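4.2 What the open day did to our numbers

I should say up front that this section is less tidy than the one before it. Section 4.1 covers the sessions we ran by ourselves, with the door shut and our own people on the grippers, and those came out pretty much as planned. The open day was another matter. We had told the folks at Pirkcombe that visitors could try the hand-held grippers for as long as they liked, and they took us at our word.

By four in the afternoon we had 366 usable demonstrations from people who had never touched the devices before. I had hoped for maybe half that. A usable demonstration, for our purposes, is one where the tracking held from start to finish and the visitor did something we could put a name to: picked a thing up, moved it, wiped with it, handed it across from one gripper to the other. We did not throw out the clumsy ones. A few of the clumsy ones are my favorites, and I come back to them in Section 5 when I get to recovery behavior.

We gave each visitor the same short talk, which I had timed at 11 minutes in the lab and which never once took 11 minutes with a crowd in the room. People want to squeeze the fingers right away (I would too!), so after the first few groups I gave up on the order I had written down and let them squeeze first and listen second. If you plan to run something like this, I'd suggest starting there. The talk went faster and the questions got better, and I stopped sounding like a safety video.

The questions themselves deserve a paragraph. The most common one by far was why we don't just put gloves on people and film their hands. My standard reply is that a glove tells you where the fingers went, and then you still have to work out how a two-finger gripper would have done the same job. With the hand-held tool the visitor does that working out for us, usually without noticing. The second most common question was whether it gets tiring. Yes, it does, mostly in the wrist, and our Brenura logs show people slowing down toward the end of a long turn. We had seen a milder version of this in our own sessions and I'd put it down to boredom.

For the two-handed work we stuck to everyday things on an ordinary desk, with the usual clutter left where it was. Baudry, the room we had used for the pilot, had a bare white bench, and the policies we trained there got badly confused the minute anything else was in view. A lived-in desk is a much fairer test. Figure 7 shows the kind of view the gripper camera records, with one gripper over a white disc and the tip of a second one on a green cloth. 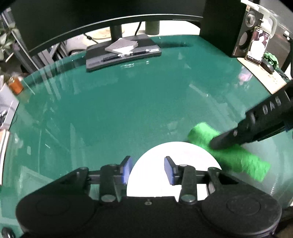
Figure 7. View from one gripper's camera during two-handed tabletop work.

So how does the visitor data compare with ours? After pooling it with the lab sessions we had 1515 demonstrations in the Sellik set, and we trained once with the visitors' share and once without it. The version that included them did better on objects placed near the table's edge and a little worse on anything that needed a slow, straight wipe. I think both results come from the same place. Our own team has wiped so many tables by now that we all do it the same way, while visitors come at the cloth from every angle you can think of, and a few you can't. That variety helps when the object is somewhere awkward and gets in the way when the best move is a boring one.

I haven't found a weighting that keeps the good half of that trade. We tried favoring lab data for wiping alone, which brought the wipes back but cost us some of the gain at the edge. The full sweep is in the appendix, along with the sign-up sheet we used and the revised version of the talk.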